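5. Setting up the desk, the side table and the file holder

This section is for the Trendeo standing desk when it is used together with the Brurkness side table and the Zirkham file holder. Please read all steps before you begin. If the desk frame is not yet assembled, go back to section 4.

You need two persons for step 1. For the other steps one person is sufficient.

1. Carry the standing desk to its place. Lift it by the frame and never by the edge of the tabletop. Keep your fingers away from the feet when you put it down.

2. Lower the desk to its sitting position. Wait until it stops completely.

3. Bring the side table to the right of the desk, so that the two tops make an L. The side table stays a little lower than the desk. This is correct, do not try to make them level.

CAUTION: The two tops must not press against each other when the desk moves. Before you use the motor, look along the full edge and pull the side table back if they touch.

4. Lead the power cable down from under the tabletop to the floor. Do not pass it over the feet of the side table.

5. Put the file holder on the side table with the open side of the compartments toward your chair. Leave it empty until step 8.

6. Lay the books flat on the desk, the bigger one at the bottom. Loose paper can go under the stack, but leave one edge of it free so you can find it again.

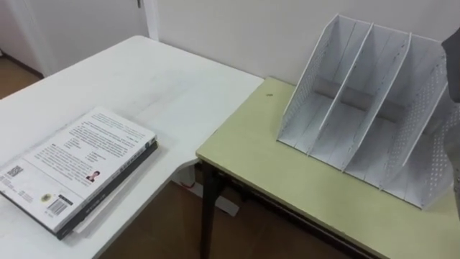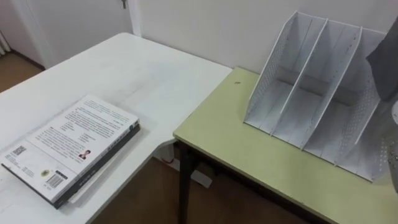
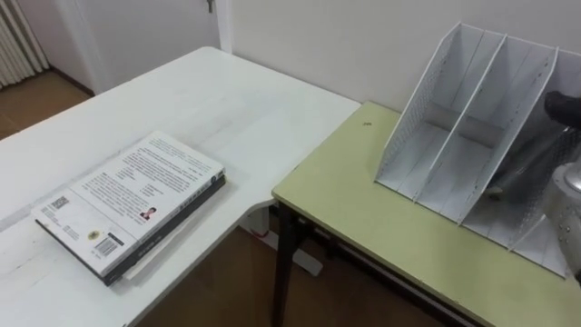
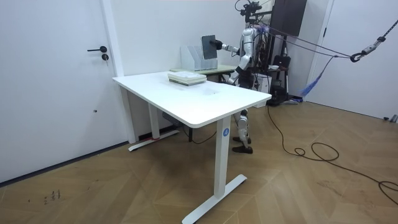

Fig. 5: White desk with books, and the lower side table.

7. Raise the desk to standing height and lower it again, 2 times. Listen for scratching noise. If the books slide, the floor is not even and you must adjust the feet (section 4, step 11).

8. Now fill the file holder. Begin with the compartment nearest to the wall and put the heavy magazines there. A tablet can also stand in a compartment, if it is switched off and the charger is removed.

Note: The side table has no motor and needs no electricity. Its top can be cleaned with a damp cloth. For gray marks on the white desk use a soft eraser first, and only after that a cloth with a little soap. Do not use the Takács polish for wood on either top.

Note: Books with a dark cover can leave color on a white surface when they lie long time in the same place. Move the stack sometimes, or put a clean sheet under it.

If the desk stops between two heights, release the button, count to 11 and press again. When this does not help, disconnect the cable from the wall and see section 7.

Text of this section: Érica Assunção, revised 2018-06-08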